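30 Jul 2018, glue bench

Third go at the hide glue for the Hoxha chairs, and I'm finally getting somewhere! The first two batches were my own fault (I let the pot creep up while I was on the phone with the Gutton people about their drawer runners, and cooked glue smells exactly as bad as everyone says). This time I soaked the granules overnight in the fridge, 100 grams to 180 of water, and they'd swelled up into a nice firm jelly by breakfast.

Heated it in the double boiler to 140 F and held it there. Gram strength on the bag is 315, which is stronger than I'd like for chair joints because it grabs so fast. Theano Konstantinidis swears by something closer to 192 and I think she's right, but 315 is what Pladley had on the shelf, so I'm stretching the open time with a pinch of salt instead. Plain old table salt, one part to ten of dry glue.

Test joints so far, all ash, all with a snug tenon:

- No salt: gelled before I had the shoulder closed. Useless.
- Salt, cold wood: closed, but I had to lean on it.
- Salt, parts warmed under the lamp first: lovely. Slid home, with time left over to check it for square.

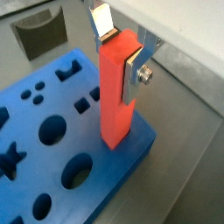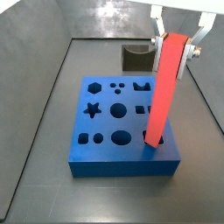
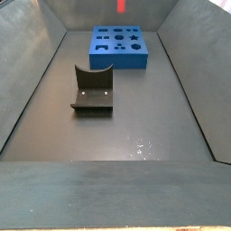

How long do the joints need before the clamps come off?

Leave them overnight. The glue grabs in a few minutes and feels solid after an hour, but it's still full of water at that point and the salted stuff dries slower than plain. I pulled a clamp early on one of the Funham stools and the shoulder opened up by a hair, so I'm not doing that again.

Still to do: pull the three test joints apart with steam and look at the coverage inside. I also want to try the warmed-parts routine on a full side frame (four joints at once, yikes), and I'll want a second pair of hands for that one. Leftover glue is in the fridge in the jar with the green lid, please don't toss it! It's good for a week or so and then it goes moldy.

Dry granules weighed after today: 308 grams. That won't cover all six chairs, so order more before September, and get the lower strength this time.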